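5.2 Failure analysis: loss of grip width calibration

Of the 600 table-clearing episodes attempted in the March session, 77 ended in a protective stop. We first put these down to poor grasp predictions on low-profile dishes, as the policy had seen few plates during training. Review of the joint logs did not support this. In most of the stopped episodes the predicted grasp point was acceptable, and the fault lay in the reported opening of the gripper.

The Flumitus controller estimates finger separation from motor position and a zero offset that is written once at power-up. When a finger pressed down on the tabletop during a plate approach, the drive gear could skip under load. The offset was then wrong by one or more teeth, and the controller had no means of detecting this. Later commands to open fully left the fingers narrower than reported. On bowls and cups the effect was small, and the policy often succeeded anyway. On plates, where one finger must pass outside the rim at a shallow angle, the finger landed on the rim and the arm kept moving down until the force limit was reached.

Two features of the setup made the problem worse. The force limit had been raised at the Wostville site to avoid false stops when the arm moved quickly, and it was not lowered again for contact tasks. In addition, the operator interface (Veloso) displayed the reported width only - a skipped gear therefore looked the same as a healthy one. S. Ginting noted a clicking sound during two stops, but the session protocol had no field for such remarks and the gripper was not inspected until the session was over.

We made three changes. The gripper now closes fully and resets its offset every 5 episodes. The descent speed is reduced over the last part of each approach, with a lower force limit for that part alone. Finally, any protective stop requires a manual check of both finger mounts before the arm is re-enabled. N. Maldonado repeated the plate trials with these changes in place and recorded no gear skips, although the repeat set was small and used a single gripper. We do not claim that the reset removes the cause, which is mechanical. Figure 7 shows the wrist camera view over the dishes.

Figure 7. Wrist camera view with the gripper fingers open and a plate, a bowl and a tipped cup on the tabletop. 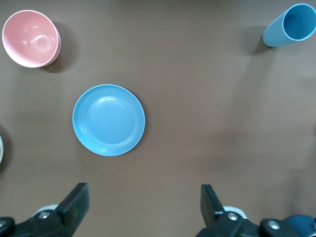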